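Presgate kitchen crew hands the dish shift to a robot, keeps the hours (for now)

14 comments Share Save

Staff canteen at the Presgate site has had a two-armed robot on dishes since July. Sink, counter, dishwasher, then back to the sink.
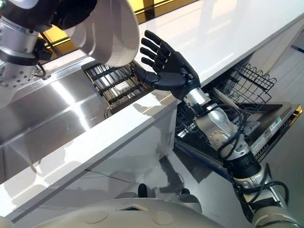

The machine comes from Fleltia and is on a trial contract. The canteen is run by Sheehan, the catering firm, which says no jobs go while the trial is on. After that, no promise either way. A decision is due before winter.

What has changed so far is mostly who stands where. Used to be 2 people on the dish end for the whole lunch rush, backs bent, sleeves soaked. Now one of them is out front on the serving line and the other keeps an eye on the robot, sorts out the stuff it won't handle and does the pans by hand. Big pans are still a person's job. So is anything with food baked on.

Speed is the sore point. Workers say a full rack takes the robot 38 minutes. A person who knows the kitchen does it in 10. Sheehan doesn't dispute the numbers, says the robot can keep at it through the afternoon when the crew would rather be doing prep or going home.

Going home is the other thing. Late finish used to be 4 pm on a bad day, and the extra time was paid. With the robot left to work through the last of the dishes, less of that. Some of the crew like getting out on time. Others had been counting on the money and say so pretty loudly. Sheehan has agreed to top up the lost extra hours until the trial ends, but only for people who were on the dish rota before it started. New hires get nothing.

There is also the training. Anyone watching the robot has to do a short course on stopping it, clearing the floor near it and loging faults. Crew asked for a higher rate for that, since it's new work. Still being talked over. The fault log is on a tablet and several workers said filling it in takes longer then fixing the problem.

The canteen puts out more than 2000 meals a week, so a slow dish end gets noticed fast. Cups ran short twice in the first month. Extra cups were bought and it hasnt happened since.

Fleltia is working with a second site, Anar, where the robot would be on the night shift with one person on call. Staff there have asked to visit Presgate first and talk to the crew without managers in the room. Sheehan says fine. Visit not yet set.

14 comments 27 shares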